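Threads > Danuta Kozłowski > Blocks

Search posts Go

1/ ok block sorting day. whole Sunday gone on this and im not even sorry

2/ Red ones and dark green ones in the big gray bin. Wanted deeper sides, got them. Flat floor so nothing rolls

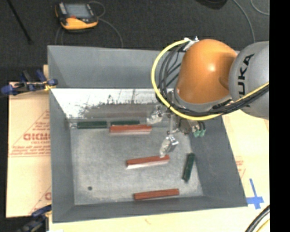

3/ Next up: labels!! Jadwiga says color first, then size. I say size first. we'll see

4/ Still 59 to go thru in the other box. Coffee, then back at it. Anyone got a spare bin, gray pls, same size? will trade for teh small ones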